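11 min read

3.2 The tabletop task

The course project ran through the spring term at Jumomthorpe, with final runs in May. Students worked in teams of five and shared one arm. Each team wrote its own grasp planner on top of Zoneo, the control library used in the earlier lab exercises, and logged every attempt in the same format so that results could be pooled afterward.

We kept the task small on purpose. In a previous version of the course, students were asked to clear a full shelf, and most of the term went into object detection. Very little time was left for grasping. For this version we chose three everyday items, an apple, an orange and a drink can, and asked for one thing: pick up the item named in the command and leave the others where they are. The positions of the fruit and the can could change between sessions but not within one.

The can was the most common target in the first weeks. It is the tallest of the three, its sides are straight, and a planner that treats every object as an upright cylinder will handle it reasonably well. The same planner does badly on the apple. Teams that tuned only on the can found this out when the target list was opened up in week 9.

Figure 4 gives three views from one session, all taken from the head camera that the planners used as input.
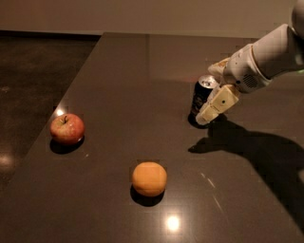
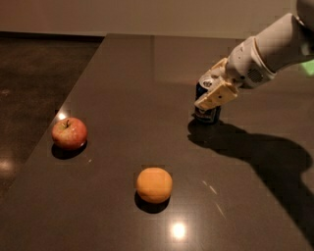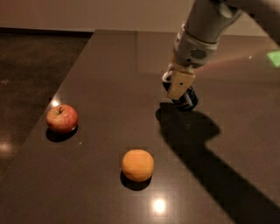 Figure 4. Head camera views of the tabletop task. Top: the fingers spread on either side of the can. Middle: the gripper closed on the can. Bottom: the gripper held above the table, to the right of the orange.
Photos: Celeste Guerreiro / Womora

Two features of these views caused trouble for the students. The first is the shadow of the arm, which covers a large part of the right side of the table and changes shape as the arm moves. Four teams used a simple brightness threshold to find objects, and all four reported false detections in the shadow region. The second is the polished surface. The ceiling light shows up as a bright spot below the orange, and one team's detector returned it as a fourth object in nearly every run. They solved this by masking a fixed area of the image, which worked until the camera was tilted for a later session.

We did not supply a fix for either problem. Teams were told they could use the depth channel, and most moved to it once the color method had failed a few times. One team stayed with color only and trained a small classifier on 2000 labeled crops — its results were close to those of the depth teams, though labeling took up most of two weeks.

3.3 Scoring

Across all teams we recorded 963 attempts. An attempt was scored as a success if the named item left the table, stayed in the gripper until the command ended, and neither of the other items had been touched. Contact with another item was judged by the student at the desk and checked later against the log. Where the two disagreed we used the log.

Attempts stopped by the safety limit were counted as failures. Some students objected to this, since the limit was set low and could trip during a slow descent that would otherwise have been fine. We kept the rule so that scores could be compared with those from Atinga, where the same limit is used — but we report the stopped attempts separately in Section 4.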